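Jollex Cellar Cabinet – Set-up Guide
Section 4: First filling and resting of the bottles

Before you start, the cabinet must stand level and be switched on for 16 hours with the door closed. Do not put wine inside during this time.

1. Set the temperature. Press and hold the lower key until the display blinks, then choose the value you want. For long ageing of red wine we recommend a steady setting, the same in January as in summer.

2. Fill the bottom shelf first. Lay the bottles with the necks to the door, and leave a finger of space at the back wall.

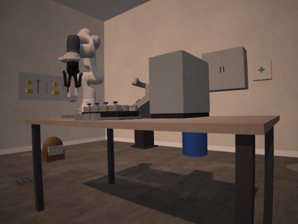
Glykeria Manolakis wrote to us from Drestorstead that she turns the bottles on the bottom shelf the other way, necks to the back, and that her labels are easier to read like this. It is also allowed, but please keep the space at the wall.

3. Continue with the middle shelves. Each shelf carries up to 50 kg. Magnums go only on the shelf with the raised rail.

CAUTION: Never pull out two loaded shelves at the same time. The cabinet can tip forward.
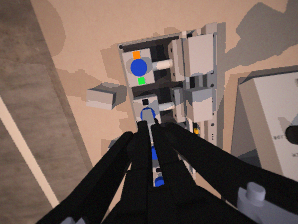

When all the shelves are loaded, push each one back until you hear the click. A shelf which is not locked will touch the door seal, and the seal can be damaged.

4. Check the humidity. The small dial inside the door should stand between the two green lines. If it is too low, fill the Raudsepp water cup to the mark – plain tap water is enough.

NOTE: After filling, the display may show a higher temperature for one day. The wine brings its own warmth into the cabinet.
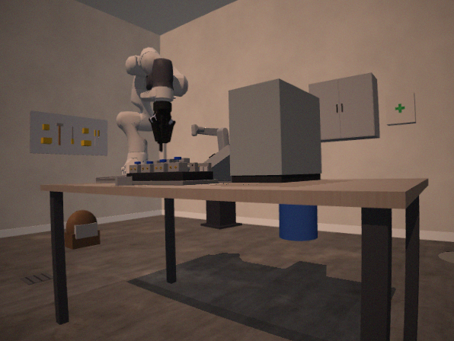
If the value is still too high on the second day, look whether the fan grille is covered by a bottle or a carton. Take wine out of cartons always, because cardboard holds moisture and mold can grow on it.

5. Let the bottles rest. Old vintages with sediment need two weeks before opening. Write the date of filling on the card in the door pocket.

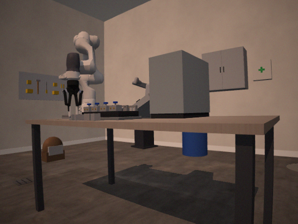

6. Lock the door and keep the second key in another place. For a lost key, write to the Erkemham service desk and give the cabinet number.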